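## 4. Recording demonstrations in the kitchen scene

Read section 3 first if you have not yet paired the hand controller. The steps below assume that Kastach is running and that the Hesum kitchen pack has loaded without warnings.

1. Open **Scenes > Kitchen** and choose the task `pot_hob`.
2. Set the episode length to 20 seconds. Longer episodes are accepted, but they slow down the export.
3. Set the number of episodes. We suggest 300 for a first training run.
4. Leave **Shuffle objects** on. The pot, the fruit and the other loose items are placed afresh at each reset.
5. Press **Reset** and wait for the status light to turn green.

Check the view before you record anything. The hob and the stock pot should both be in sight, with the white arm at the lower right. If the arm hides the pot, press **Reset** again - do not move the camera, as its position is stored with every episode in the set.

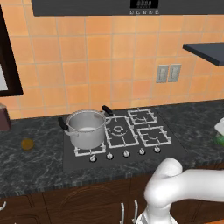 ### 4.1 Recording an episode

1. Hold the controller still and press the trigger once. Recording starts after a short tone.
2. Bring the gripper up over the edge of the worktop before moving towards the pot. The arm will stop if it meets the cabinet doors.
3. Take hold of one of the black side handles. Either will do, but use both over the course of a session so that the learner sees each grasp.
4. Lift the pot clear of the grate, move it to the target burner and lower it.
5. Open the gripper, back away and press the trigger again.
6. Mark the episode **Keep** or **Discard**.

**Note:** A slow or untidy episode can still be kept. Discard it only if the pot was dropped or the wrong burner was used.

**Caution:** Do not pause the simulator during an episode. The clock in the log carries on and the actions will no longer line up with the images.

### 4.2 Saving the set

Choose **File > Export** and pick the Skoveck format. A set of 300 episodes takes around 115 minutes to write on the Baloyi workstation. If export stops with error 2287, the disk is full. Free some space and choose **Resume export**; finished episodes are not written again.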